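Lodik council backs staged hall floor repair

Lodik council has approved a staged repair of the timber floor in the Bhuiyan Street hall, after an inspection found that moisture from the crawl space had moved boards out of level across much of the main room. Work is to begin in April and will be carried out in two stages so that half the building can stay open.

The inspection report, prepared by building consultant Laurier Chisholm, puts the affected area at 1,230 square feet. It attributes the movement to a blocked vent on the north wall and a torn ground sheet. Boards near the vent have cupped, meaning that their edges sit higher than their centres. Boards along the south wall are within tolerance and will be kept.

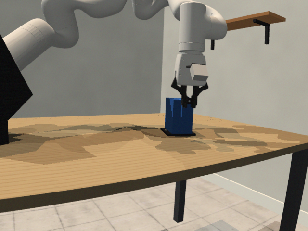 Chisholm's report recommends that the vent be cleared and the ground sheet replaced before any board is lifted or sanded. Sanding a cupped floor while the underside is still damp removes wood from the raised edges. When the boards later dry and flatten, the edges end up low and the floor has to be sanded again. The hall was sanded in this way under an earlier contract, according to the report, and the remaining wear layer is too thin in places to take another full pass.

Moisture readings will be taken at 23 fixed points through the drying period. The contractor, Drelico, may not start on the surface until all points have held steady for 2 consecutive readings. Fans will be placed in the crawl space, and the hall's heating will be left at one setting day and night.

The council considered full replacement and rejected it on cost. It also looked at laying a floating floor over the existing boards. That option would have raised the finished level at the doors and required a new ramp at the side entrance, and it would have left the damp boards sealed in below.

Wayne Robichaud, who manages the project for Drelico, told the meeting that reclaimed boards of matching width had been found for the worst sections. They will be stacked inside the hall with spacers between the rows before they are fitted.

"The boards have to reach the same moisture content as the room," Robichaud said. "If they go down early, the gaps open in the first heating season and we are back to fill them."

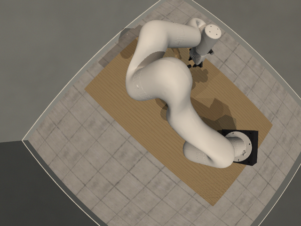 Finish was the other item debated. The report compares an oil-based finish with a water-based one and prefers the latter for its shorter curing time and fainter odour. Councillor Solange Wong asked whether a clear finish would make the patched sections stand out. Robichaud replied that some difference in colour was likely for the first year, and that grain direction would have more effect on the look of the floor than the finish would. A medium brown wood with fine, parallel darker grain lines, like the tabletop seen here set diagonally over grey tile, shows a change of direction plainly, and a patch laid at an angle to its neighbours would be hard to hide. New boards will therefore run the same way as the old ones, with end joints staggered.

Wong also asked about the tiled entry, where the timber meets the tile at a metal strip. The strip has lifted at one end and will be replaced with a wider one that allows the wood to move. 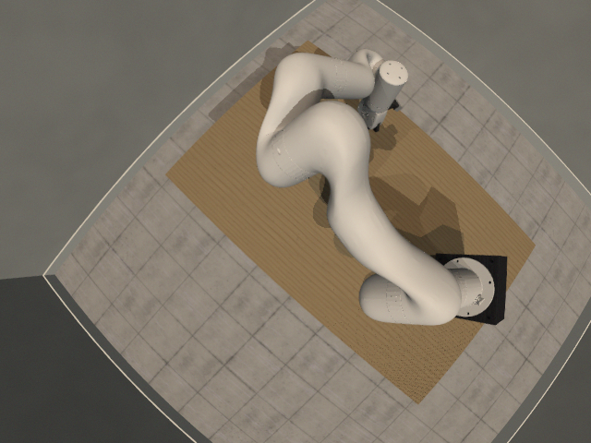 User groups will be moved to the rear room during the first stage. The badminton club has been offered the school gymnasium in the evenings. Seating in the rear room is limited to 50, and larger bookings already made will be honoured at the Clandolo Centre at the same hourly rate.

Jaxon Sutherland, who books the hall for the dance program, asked that the second stage be timed to avoid the spring recital. Staff said the drying period could not be fixed in advance, and that the order of the stages could be reversed if readings on the south side allowed it.

The contract includes a return visit after one full heating season to check for gaps and raised nails. The vent will be added to the building's yearly maintenance list. Council will receive the first set of moisture readings at its next regular meeting, which starts at 7 p.m.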